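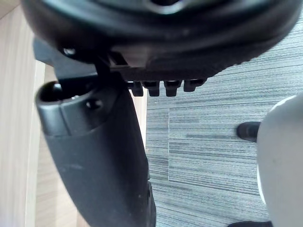 Wrist camera view down by the pale wood, with the carpet tiles beyond. The white curve on the right is part of the gripper.

Keeping the two-armed cell happy

We promised a proper update on the Zistis cell back in June and then got so wrapped up in running it that the update never got written. So let's fix that, and let's talk about the part of the job we've come to like best, the looking after. Getting a robot to do something new gets all the attention, but the hour you spend with a hex key and a flashlight before anything moves has its own pleasures (really!), and it has changed how well the cell runs.

For anyone who hasn't been upstairs lately, the cell is a two-armed machine with a five-fingered hand on each arm, a camera at the head and small ones down by the wrists. It works in the office area, on carpet, among ordinary desks and chairs. We used to think of that as a compromise until the Nudo bench was ready. Now we'd fight to keep it there. You learn so much more about a machine when it has to work around furniture that was never laid out for it.

The morning check is where most of our improvements came from this fall. It starts with the power off. We go over each arm by hand, shoulder to wrist, feeling for play at every joint and putting a paint mark across any fastener we've retightened. If the two halves of the paint mark don't line up the next morning, that fastener goes in the log and gets watched for a week. We borrowed that habit from the Imrie line, where they've been doing it for years, and it's lovely in its simplicity. You can check a whole arm in the time it takes the coffee to brew.

Cables come next. They've been our biggest source of trouble by a long way. A cable that hangs a little too free will find something to snag on, and one that's pulled too snug will complain the first time the wrist turns all the way over. We now set the slack with the arm in its two worst positions, fully reached out and fully folded in, and only then close the clamp. After that we run the wrist through its whole range at low speed with one hand on the stop button and watch. If you do nothing else on this list, do that one.

Then it's power on, and the hands. Every finger opens and closes by itself, then all five together, then the thumb across the palm. We listen as much as we look. A finger with a dry joint makes a tiny ticking noise well before it shows up in the numbers, and once you've heard it you can't miss it. The left hand reached 2078 grip cycles before its first full service and the right hand was done at 1560, when we decided to stop waiting for ticks and do it early. Both came apart more easily than we'd feared - the Storia manual has you take the thumb off first, and it's right, so don't try to be clever about it.

Wrist cameras get a wipe with a dry cloth and a quick look at the live picture. Down low they pick up a film of dust faster than the head camera does, and carpet doesn't help. We also check that the gripper sits in the same place in the picture as it did the day before. That sounds fussy, but if the camera mount has shifted even slightly, you'll see it there first, and you'll save yourself an afternoon of wondering why every reach lands a little to one side.

The last step is the fun one, a handling test with real office stuff. We've tried boxes, mugs and a truly awful collection of pens, and we keep coming back to plastic folders. They're slippery, they flex, and two of them together will slide against each other the second the grip force is set wrong. Anyone can hold a block! If the hand can take a pair of folders by the bottom edge and keep them steady through a slow tilt, we're happy to let it get on with the day. We do 50 tilts on each side after a service and a handful on a normal morning.

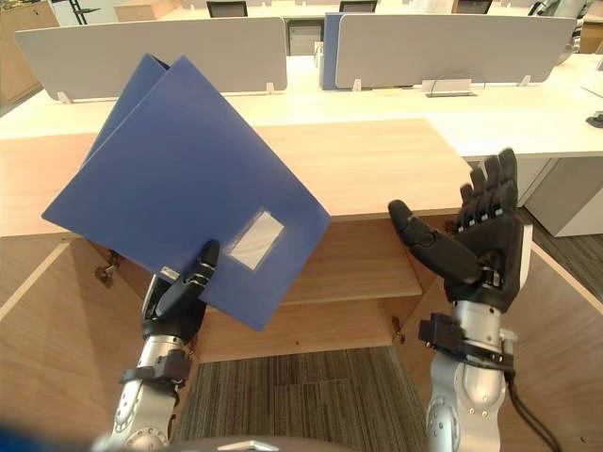
Sounds great, one reader wrote after seeing a draft of this item, but isn't a test like that mostly checking the folders? New plastic and old plastic don't behave the same, and a pair that has been squeezed for months will have a bend in it that makes the hand's life easier.

Fair point, and we've taken it on board. From now on a test pair gets retired as soon as it won't lie flat, and the log has a column for when the pair was changed. We went back through the notes and there was a stretch where the left hand's results got steadily better with no change to the settings, which we had been quite proud of. We're a little less proud now.

Still on the list is a better stand for the arms during service. At the moment we rest each one on a padded block, which does the job but leaves you reaching around the elbow to get at the wrist clamp. There's also a spare hand on order, so a service won't stop the whole cell any more. The current log sheet is number 1085 on the shared drive if you'd like to copy it for your own machine, and please do send back anything you add. The cable section in particular could use more eyes.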